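The Bag, the Trowel and the Monthly Fee

Reading time: 3 min

Fona wants to pack your garden tools. To be fair to the company, it wants to pack a lot of other things too – gift baskets, repair kits, rental gear coming back from customers – but the garden set is what it shows people, and the garden set is what I went to Cillthorpe to see.

The service is called Nirkport. You don't buy the arms. You pay $157 a month per arm, with a minimum of two, and Fona sends a table and a technician and teaches the system your task by having somebody do it over and over through remote controls. The brochure says this takes up to 100 demonstrations. The sales deck says "an afternoon." I asked Lev Nechyporuk, who runs product, which one I should believe, and he said it depends on the afternoon.

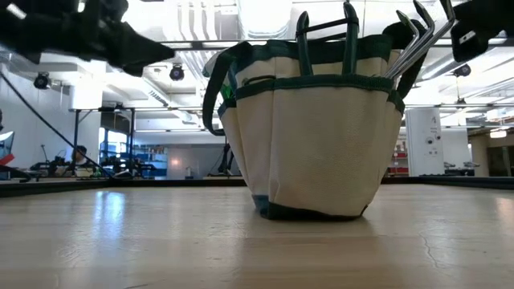
The tool bag at Fona's Cillthorpe workshop, with a gripper overhead.

I'll give them this: a canvas bag is a hard thing to pick for a sales pitch. Canvas sags. Pockets close up when you want them open. Anyone who has tried to get pruners back into a full tool bag with one hand knows the problem, and most companies in this line of work would sooner show you a cardboard box on a belt. Nechyporuk knows that and brings it up often.

What he brings up less often is who sets the table. Nirkport's contract expects "a consistent starting layout," and the clause takes up most of a page. If your tools show up in a heap, which is how tools show up everywhere I have ever worked, a person has to lay them out first. I asked what that person is paid in Fona's savings estimate. The estimate leaves that person out. 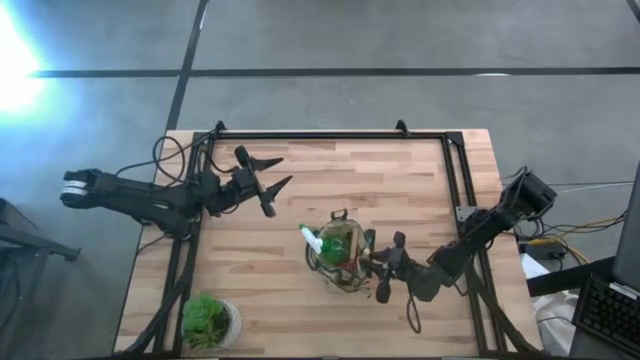

Two arms cost more than one, obviously, and the pitch leans on the idea that one can steady a bag while the other fills it. That makes sense for anything floppy. It also means your smallest possible bill is $314 a month before you have packed a thing, and there is a setup charge on top that Fona quotes only after a site visit. Ngân Lương, who handles customer accounts, told me the charge is "usually reasonable." She wouldn't put a range on it.

I called a customer from the list she gave me. Châu Lâm runs a mail-order seed and tool business and has had Nirkport since March. She likes it, with conditions. It runs through her lunch break, it doesn't mind boring work, and support picks up the phone. But when her supplier switched to a longer trowel, she had to book a retraining session, and she waited 3 weeks for one. "I packed by hand the whole time," she said. "And I still got the invoice."

Retraining is where I'd look hardest before signing. The basic plan includes one session a year. Extra sessions are $183 each, and Fona decides whether a change in your goods counts as a new task. A different bottle might not. A different bag probably does. 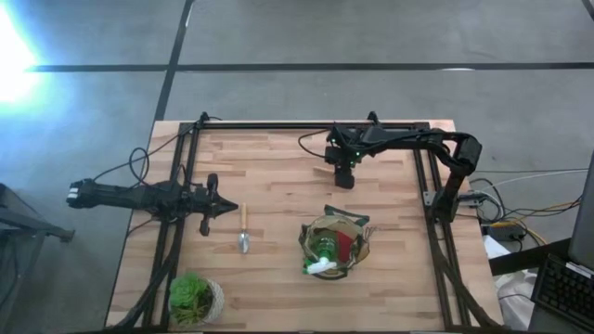
The competition isn't much more candid. Higuchi sells its arms outright and leaves the teaching to you, which is cheaper on paper and a headache if you don't have an engineer around. Polyxeni Stergiou, a consultant who helps small warehouses choose equipment, steers most of her clients away from both. Her rule is simple enough: if you pack fewer than four hours a day, hire a student. She thinks Fona's people are good and their product is early, and she'd like them to say the second part out loud.

I asked Nechyporuk for a success rate over a full shift, with no help from staff. He said the number was being reviewed. I asked again by email a week later and was told the same. A company charging by the month ought to have that figure handy, and until Fona prints it I would ask for a trial in writing, using your own bags and your own mess.

Contact the features desk | Copyright 2024, all rights reserved | Back to top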